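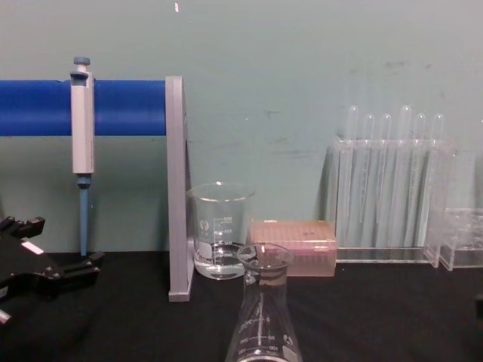 实验楼共用实验室第二季度使用协调会于下午两点在三层小会议室召开,各课题组代表、设备管理员及采购联系人到会,会议由Édgar Usuga主持。上次会议记录无异议,予以通过。主持人先说明本次会议的重点是台面分配、试剂订购和墙面维护三项。关于台面,设备管理员提出,移液器用完后一律挂回蓝色横杆的支架上,像黑色台面左侧那支单道移液器那样竖直悬挂,不得平放在台面或抽屉里。各组同意。浅青绿色墙面上有几处浅灰色痕迹和一小块深色污点,列入维护清单,由后勤在暑期处理。

一、台面分配
Huerta项目组申请增加一个工位,用于样品前处理。Nulov项目组表示本季度实验量减少,可让出靠门一侧的位置,期限到八月底。双方会后自行办理交接,柜内物品由Nulov项目组清空。公共称量区仍不划归任何一组,预约时段每次不超过两小时,超时未续约的,后一组可以直接使用。

二、试剂与耗材订购
采购联系人通报,上季度共提交订单481份,其中19份因未填写经费号被退回。今后缺经费号的订单不再电话催补,直接退回申请人。
Pirance公司的缓冲液到货时间较长,细胞组建议改订Sikness公司的同类产品。分析组担心更换后与原有数据不一致,要求先做比对。会议决定先订8瓶试用,由分析组出具比对结果,下次会议再定。比对期间原供货不停。
枪头、手套仍由公共经费统一购买,各组不再单独报销。离心管规格各组意见不一,暂按现行办法执行。

三、设备校准
移液器校准周期定为365天,以校准标签上的日期为准。超期的移液器停用,送检前放在设备管理员处。有代表询问多道移液器能否缩短为半年,设备管理员答复需先向校准单位询价,费用若由各组分摊,须另行征求意见。
天平室的记录本已用完,新本放在原处,请填写完整姓名,不要只写组名。

四、废液与安全
近期废液桶标签漏填较多。会议重申,倒入废液前应先写明成分和日期,桶内液面不得超过四分之三。夜间十点以后单独做实验的人员须事先在登记表上签名,并留下联系电话。
洗眼器每周放水检查一次,由各组轮流负责,七月由Huerta项目组承担,八月由分析组承担。

五、其他事项
低温冰箱第三层有一批无标识样品。请各组在月底前认领,逾期由设备管理员移至待处理区,再保留一个月。
细胞组反映走廊纸箱堆放影响推车通行,请收货人当天拆箱并清走。
有代表提出把预约系统的提前开放时间由一周改为两周,赞成与反对的意见相当,本次未作决定。

待办:
Nulov项目组清空让出的柜子。
分析组完成缓冲液比对。
设备管理员询问多道移液器校准价格。
采购联系人更新订单填写说明,发至各组邮箱。

会议于三点四十分结束。下次会议定在九月,具体时间另行通知。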